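Getting sports kit clean (and the smell out) without wrecking it

Posted 5/9/21

Back to training this week so the wash basket is full again. Had a few people ask how I do the kit, so writing it all down in one go. Mostly about the stretchy stuff – base layers, compression shorts, leggings – but works for football shirts too.

What you need

Non-bio liquid. Not powder, it sits in the fibres.
White vinegar, the cheap clear sort.
Bicarb.
A washing up bowl or a clean bucket.
A mesh bag if you have one. I use the Gosier ones, the zip has a little cover so it doesn't snag.
Old toothbrush.

No fabric softener. Will come back to that.

Step 1. Get it out of the bag

Same evening. Biggest thing on this whole page. Damp kit in a closed bag overnight is where the smell comes from, and once it's in there it's a pain to shift. If you can't wash it straight off, hang it over the bath or a door. Anything but the bag.

Step 2. Turn it inside out

Sweat and skin grease are on the inside so that's the side that wants the water. Also saves the prints. Undo drawstrings or tie them in a loose bow, otherwise you'll be fishing the end out with a safety pin.

Step 3. Soak

Cold water, enough to cover. One mug of vinegar to four of water. Half an hour for normal stuff, up to two hours if it's been forgotten about. Push it under now and then. Don't use hot, it sets the sweat marks and it's bad for elastic.

Whites get bicarb instead. Couple of tablespoons in the bowl, stir till it's gone, then in with the kit. Don't mix the two, they just fizz and cancel each other out.

Step 4. Marks

Grass – dab of liquid straight on, work it in with the toothbrush, leave it ten minutes. Rub gently, the fabric bobbles easily.

Mud – let it dry first. Sounds wrong, isn't. Brush off what you can then treat whats left.

Blood – cold water only. Cold cold cold. Run it through from the back of the mark.

Yellowing on white – bicarb mixed to a paste with a bit of water, spread on, half an hour, rinse. Usually takes two goes. Never bleach on anything stretchy. It eats the elastane and turns the white a sort of custard colour. Ask me how I know. 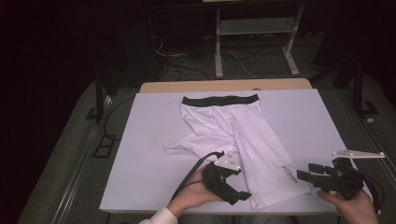

Step 5. The wash

30 degrees, sports or delicates cycle, low spin. Half the liquid it says on the bottle. More soap doesn't mean cleaner, it just doesn't rinse out and then that starts to smell as well. Don't stuff the drum, the water has to get through. Keep towels out, they shed fluff over everything, and jeans too because of the zips.

My machine is an old Fuda and the quick wash on it is useless for this, not enough rinsing. If yours is the same do an extra rinse at the end.

Right, softener. It leaves a coating on the fibres. Feels nice on cotton, but on sports kit it stops the sweat getting out and traps the smell in. If you've been using it for months do the vinegar soak a few washes running and it should strip off.

Step 6. Drying

Flat or over a rack, out of strong sun. No tumble dryer, no radiator. Heat kills elastic, and once a waistband has gone wavy it stays that way. Roll things up in a towel and press first if you're in a hurry, takes out loads of water. Heavy wet stuff shouldn't hang from the waistband either, fold it over the rack in the middle.

Step 7. Putting away

Has to be properly dry. Check the waistband and the seams, they're always last. Fold legs together, then in half, then half again. No ironing. If there's a crease that bothers you, hang it in the bathroom while someone has a shower.

If it still smells

Try a longer soak, then another wash. Still there? Run the machine empty on its hottest cycle and clean the door seal and the drawer – sometimes its the machine not the kit. I tried the Tunier sports wash last winter, it was fine, smelt a bit like swimming pools. Went back to vinegar.

And if the fabric has gone thin and baggy, bin it or use it for cleaning the bike. Had a pair of Yadav leggings for years and they ended up as chain rags.

Trainers are a whole other job, will do a separate page when I get a minute. Do not put them in with this lot.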